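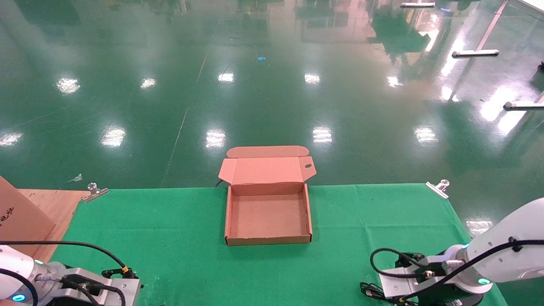
Kalero Mailer Boxes: Frequently Asked Questions

Do the boxes come assembled?
They come flat, in bundles of 40. Folding one takes a minute. Folding the first one takes longer, and you may want to send the children out of the room.

Which way does the lid go?
Side flaps inside the walls, front flap last. If the lid springs back up, the flaps are on the outside.

Can I order just one?
The smallest order is 2 bundles. We have been asked very nicely and it is still 2 bundles.

Do I need tape?
Not for a trip across town. For anything going farther, one strip over the front. People who use a whole roll are expressing something we can't help with.

Can you print my logo?
Yes, in one color, on orders of 300 or more. Please don't send it as a photo of your mug.

What about returns?
Unfolded boxes, within the month. Boxes the cat has slept in are yours.

When are you closed?
The Lerkton warehouse shuts for the first half of August. Orders wait in line until we're back.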